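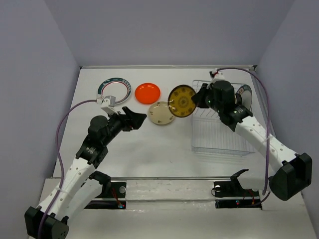 A robot arm holds a yellow plate on its edge near a clear dish rack.

Can a Robot Do the Dishes Yet?

Partly. A robot can move some plates into some racks. Doing all the dishes in a real kitchen is a harder job.

Putting a plate in a rack has four steps: find the plate, grip it, turn it upright, and lower it into a slot. You do this without thinking. A robot has to work out each step.

Finding the plate
Small cameras sit on the arms, above the wrists. The computer gets a grid of colored dots from each camera and must decide which dots belong to a plate. A bright orange-red plate on a white table stands out well. A white plate on a white table is harder, and a shiny spot on a rim can look like part of something else.

Gripping it
A gripper is a robot's hand. It has two jaws that open and close. A plate lying flat leaves very little room for a jaw to get under the rim. If the jaws squeeze too lightly, the plate slips. If they squeeze too hard, it may crack.

Turning and lowering
The joints in the arm have motors. To tip a plate onto its edge, several motors must turn at the same time. The slots in a rack are narrow, so a small mistake at the wrist can make the plate hit a bar.

How does a robot learn this?
One way is by copying. A person steers the arms through the job while a computer records every movement. Nestor Ambrosio and Boonmee Thammasiri recorded 1,233 tries for a project called Wotgate. Each try lasted 60 seconds or less. They used 14 different plates, so that the program would not learn only one size.

What is still too hard?
Stacks of dirty bowls, wet glasses, and forks under soapy water are all difficult. Kitchens also differ. A program trained at one table may fail when the rack is moved to the other side.

Words to know
Gripper: the part of a robot that holds things.
Joint: a place where an arm bends or turns.
Rim: the outer edge of a plate.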